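Ha-neul Han started hiring out party equipment with 2 bouncy castles and a borrowed van. Trirkska now covers weddings, school fairs and the odd works do, and July is booked solid.

"People ring about the marquee and end up talking about chairs," she says. "They always forget chairs."

Her advice is to measure the garden gate first. Last summer a hot tub for a fortieth went back on the van because the side passage was too narrow. "We kept the delivery fee — I felt bad, but the lads had driven out."

Deposits are taken by card and returned within five days if everything comes back clean. Candle wax on linen is the usual argument.

Her partner in the firm, Ignacio Cabello, looks after lighting and sound. He wants to add a second dance floor. Han would sooner replace the tablecloths. "We'll see who gets to the bank first," he says.

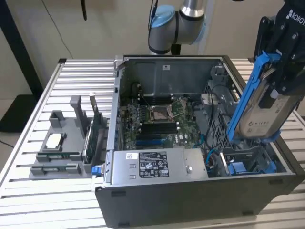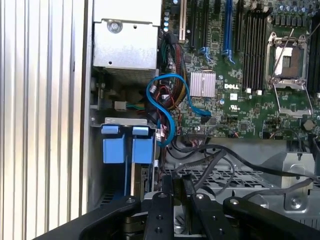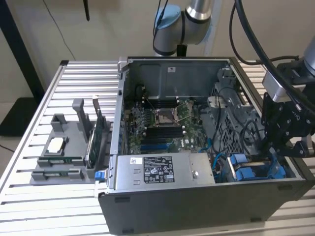

The inside of a desktop computer with the case open.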